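Buying the hand last: how Inskip planned its first robot

When the lab manager at Inskip talks about her equipment budget, she pulls her chair closer. "I love this part!" she says. "Everyone wants to talk about the robot. I want to talk about the spreadsheet."

Her team is spending its money in stages, and the first stage was simulation. They build kitchens on screen and run the hand through them before ordering any hardware. "We had two quotes for a hand, one from Plellby and one from Skiltine, and they were $162 apart. $3,280 and $3,118. So price wasn't going to settle it, and we went off and tested grasps."

Short, round containers have taken up most of May. She likes them because they show her quickly whether the fingers suit the job (and because she can run 300 tries before lunch on a Monday).

"You tip a little can with its lid up and you learn so much about the thumb," she says. "I could watch that all day."

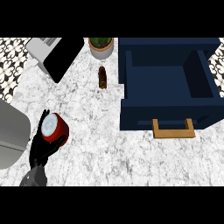

What she would budget for next time

Spare fingers, first of all, and then training hours. "We put down zero for training. Zero! I moved money over from the Nevurmont project to cover it, and they've been very nice about that."

The order goes in once the drawer tests are finished. She still hasn't picked a supplier, and she has started a second spreadsheet.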